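Section 3. Preparing and Placing the Cabinet

3.1 Before you begin

The Ravasel display cabinet is supplied flat-packed. Two persons are required for assembly. Retain all packing until the cabinet has been inspected, and report missing parts to Plirmont within the period stated on the delivery note.

Caution: Glass panels must be carried upright and by the edges only. Do not lay a panel on a hard floor.

3.2 Placing the cabinet

1. Select a level site away from radiators and direct sunlight.
2. Leave a gap of 110 mm between the back panel and the wall.
3. Turn each foot by hand until the cabinet stands without rocking.
4. Fix the wall strap. The strap is required on every cabinet, including those placed in a corner.

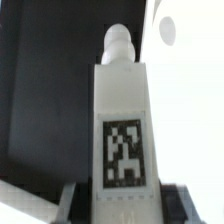

Shelf linings should be chosen before the objects are arranged. The Skivusus lining is available in black and in pale grey, and either may be cut with household scissors. Small white pieces are best shown against the darker lining; a rounded white knob stands out clearly before a dark background and would be easily lost against a pale one. Linings are held by their own weight — adhesive must not be used.

3.3 Loading the shelves

1. Place the heaviest objects on the lowest shelf.
2. Keep all objects clear of the door seal.
3. Close the door slowly and turn the key once.

Note: Replacement keys are ordered under part number 111. The serial number of the cabinet must be quoted.

Caution: Geagea glass cleaner may be used on the outer panels only. Remove all objects before cleaning inside.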